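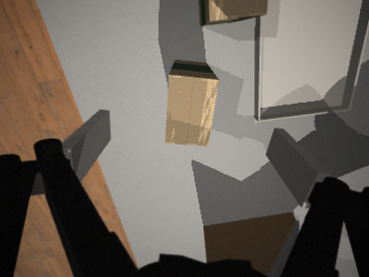 I've wanted to pit two grippers against each other for ages, and last September I finally got to do it without buying either one (my bank account says thanks). The folks at Bestska let me loose in their simulator with the same white arm, the same table and the same little cardboard boxes, and all I had to do was swap the hand on the end.

First up was the Wancombe, a plain two-finger job. I ran it 884 times over lunch and the better part of an afternoon, and I was hooked! It's quick, it's fussy about angles, and it hates a box that's turned even a little. The Ó Dubhghaill closes slower but forgives you a lot more, so I gave it 1169 tries and kept wanting more. 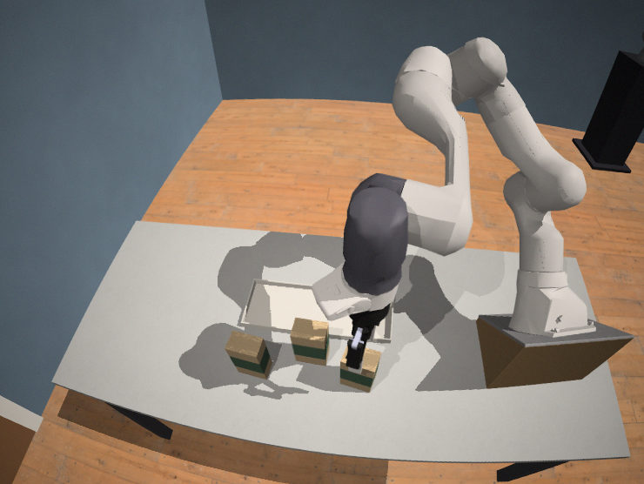
Three boxes, one tray and an arm reaching in from the right.

The wrist camera was the part I got wrong. I'd figured the view from the side would do most of the work, but the fingers block so much of the close-up that I ended up flipping between both all day. My buddies at Lusomthorpe want some 4000 runs before they'll trust a winner. Me, I'd take the slow one home tonight, and I've already asked what it costs.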